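The Long Quiet of the Lost Earbud

Wednesday, March 29, 2023

My left earbud went down a storm drain on Contreras Street in December, and I have been listening to the world ever since. The world, I have to report, is mostly leaf blowers.

I had been a headphones person for so long that I'd stopped thinking of it as a habit. I put them in to walk to the bus, kept them in on the bus, and wore them around the grocery store so that I could hear two men discuss the fall of Constantinople while I chose a cabbage.
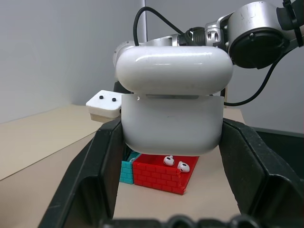 5 min read

The right earbud still works fine. For a while I wore it by itself, like a bodyguard. Then I noticed that the history podcast had been mixed so that one of the two hosts lived entirely in the left ear, and I was getting half of a conversation with long respectful pauses in it. I gave up in the first week of January and put the whole business in the drawer with the takeout menus.

What followed was supposed to be a temporary arrangement. I priced a replacement, got annoyed at the price, and decided to wait until I was less annoyed. I'm still waiting.

The first thing you find out without anything in your ears is what other people have been saying on the bus. I ride the 15, which goes from my end of town past the hospital to the courthouse, so it's a serious crowd in the morning. In one week I heard a woman break off an engagement, a man explain a rash to his insurance company in four different ways, and two teenagers argue about whether a hot dog could be sued. The teenagers had clearly prepared. I missed my stop.

The second thing is your own head. I'd like to say mine was full of half-finished ideas that had been waiting years for some peace. It was full of the Lendik Mattress jingle, which hasn't been on the radio here since I was in middle school and which I can now confirm has a second verse.

I also think about my backlog. Before the drain incident I had 318 unplayed episodes in the app, and I carried them around like overdue library books. There was a series on salt. There was a series on a bank fraud, with 49 parts, by a man who whispered. I had been meaning to get to all of it, as if someone were going to ask. In February I deleted the lot while standing in line at the pharmacy, and I felt lighter for the rest of the afternoon and then a little sorry about the salt. 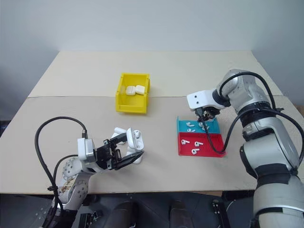 Lindiwe Coetzee

My sister thinks this is a phase, along with the sourdough and the winter I owned a ukulele. She calls on Sundays while she walks her dog and I can hear her checking whether I've cracked. Last week she offered to mail me her old pair. I said no thank you in the voice our mother uses about second helpings, and she laughed so hard the dog started barking.

I don't want to make too much of it. I've read those essays where somebody gives up sugar or email and comes back from the woods with a jawline. I have not slept better. I'm not more present, whatever that is, and I still walked straight past my own dentist in the Ukora parking lot while she waved at me with both arms. The only measurable change is that I now know the names of all the cashiers, and they know that I hum.

Yes, I hum. A very kind man at the deli counter let me know. It's the jingle.

There are things I miss. Cleaning the bathroom is a bleak activity with no one talking to you. Running was never good, but running with music at least had a shape, and now it's me and my breathing, which sounds like someone dragging a couch. And I miss the small shut door of it, the way you could put them in at work and people would turn around and go ask Greg instead. I get asked everything now. I know far too much about the printer.

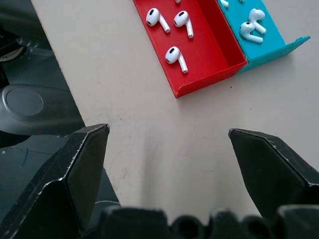

Open and waiting.

The shop on the corner, Arnalov Audio, has a pair in the window for $140. I go by it twice a day. They've got them propped on a little velvet hill with a spotlight, as though they'd been dug up somewhere. On Monday I went in, to see whether they'd sell me just the left one, and the kid behind the counter said he could order it but it might take six weeks, and did I want to leave a deposit?

I left the deposit. Six weeks puts it at the start of May, when the leaf blowers hand over to the lawn mowers. In the meantime, if you're on the 15 in the morning and you're planning to break up with anyone, I'm usually near the back door, on the side with the heater. Please speak up a little past the hospital. The road is terrible there and I lose whole sentences.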